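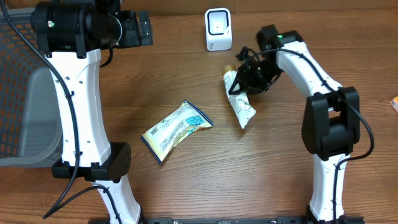 Rokeo's two arms over the table at the Giro workshop, with a snack packet and a squeeze tube to practise on.

Analyn Salazar has a favourite sound, and it is a chip packet being picked up properly. "There's a crackle when the fingers close," she says, "and if it's the right crackle, you know you've got it. If it's the wrong one you've got about a centimetre of foil and it's going to spin." She does the wrong crackle for me with her mouth. It's very good.

I'd come to Giro, the shared workshop she joined when her garage got too full to park in, to talk about Rokeo, the two-armed robot she has been building with her friend Bülent Uçar. I'd planned on an hour. I left when the lights in the metalwork bay were going off, with grease on my notebook and a head full of cable lengths.

Rokeo is a pair of white arms with black joints and black grippers, and it does its work on a wooden table. The job they've set it sounds tiny. Pick up what's on the table, put it in the basket. Salazar came to it from years of packing shelves at night, and she's still got strong views on what makes a thing easy to grab.

"Boxes are boring. I love boxes, but they're boring. A packet changes shape when you touch it! You go down for it and it's already a different packet. A tube is sort of halfway, it's got a hard end and a flat end and it doesn't behave the same at either one."

The first version, built at home, had one arm clamped to the kitchen bench. It could manage a sponge. Uçar, who repairs sewing machines and had never touched a robot, came over for dinner, watched it drop the same tea bag for ten minutes, and asked why it didn't have another hand.

"I said because one is hard enough," Salazar says. "And he said, well, try doing up a button with one."

So they built the second arm, and that's when the trouble began, because the two were bolted to separate boards. Each time somebody leaned on the bench, the boards shifted a little and the arms no longer agreed about where anything was. Uçar's answer was to put both on one black metal rail. He's modest about it. "It's a bar with holes in it," he told me from under the table, where he was looking for a bolt.

"It's the best thing on the whole robot," Salazar said over the top of him. "Before the rail we were measuring everything again every session. Now we bolt it down and get going."
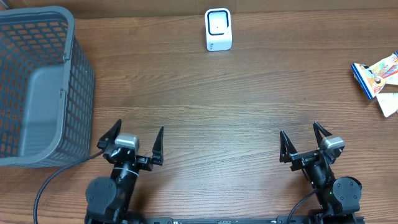 Words by Shirley Oakley
January 2020

The grippers are where most of the hours have gone. Each has two black fingers, quite pointy, that open out wide before they come in on something. Salazar has made six sets. The early ones were broad and flat, like salad servers, and they were lovely on anything stiff, but they pushed a packet along the table ahead of them. The pointy ones can get in underneath a crimped edge.

"You want to come at it from the end seam," she says, showing me with her thumb and finger on the sleeve of my jumper. "There's a bit there that's double thickness and has no air in it. People do it without thinking. I filmed my own hands unpacking the shopping and watched it back, and I go for the seam every single time."

She slowed that film right down and watched it with Uçar over a pot of tea, and he noticed that her left hand was always getting ready while her right was still busy. Rokeo does a little of that now. One arm will start opening its fingers as the other finishes, and it's a strangely charming thing to sit beside. I found myself leaning in.

We got talking about cables, as I gather everyone does at Giro sooner or later. Rokeo's run down the outside of the arms in long black loops. I asked whether it would be neater to tuck them in.

"Much neater! And then one goes, and you've got to take the whole arm apart to find out which." She lost most of September that way, chasing a fault in the elbow of the left arm that came and went depending on how far it was reaching. She'd replaced a motor before she thought to wiggle the lead. "Outside, I can see it. I can see if it's pulling tight when the arm goes up. I don't care what it looks like. Well, I care a bit."

Uçar cares more. He has asked for the loops to be a matching length, and has been told he's welcome to do it himself.

They keep a book of every attempt, a school exercise book with a ruled margin, where a try gets a tick, a cross or a wavy line. When I visited they had reached 797. The wavy line is for when it lands in the basket but in a way neither of them would like to claim. I asked to see a page of crosses and Salazar found me one straight away, fondly, like somebody turning to a holiday snap.

"This was the week of the hand cream. It kept squeezing it. We hadn't set a limit on how hard it could close, so it would pick up the tube beautifully and then just keep going." What did they change? "We screwed the lid on tighter. And then we set a limit."

The basket has its own history. It's grey plastic with little square holes, and it sits off to the left of the arms. It began on the right, but Salazar is left-handed and kept reaching across the robot to empty it, and got sick of bumping elbows with it. The right arm has to pass things over or carry them a long way as a result, and passing is still Rokeo's weakest subject. Both hands turn up in the correct place. They don't always agree on who is holding what.

"That's my next few months, the handover," she says. "I'd love it to take a packet with one hand, give it to the other, and not crush it or lose it. Three times in a row and I'll bring a cake."

I asked what she'd tell someone who wanted to try this at home, with a bench and some spare evenings. She thought about it for a while, turning a spare finger over in her hand.

"Start with one arm, and start with something out of your own cupboard. You already know how it feels to pick up, so you'll know what the robot's getting wrong. And write things down, even the silly ones. Bülent writes down what we were eating."

"It was relevant," said Uçar, who had found the bolt. "The crumbs were under the packet."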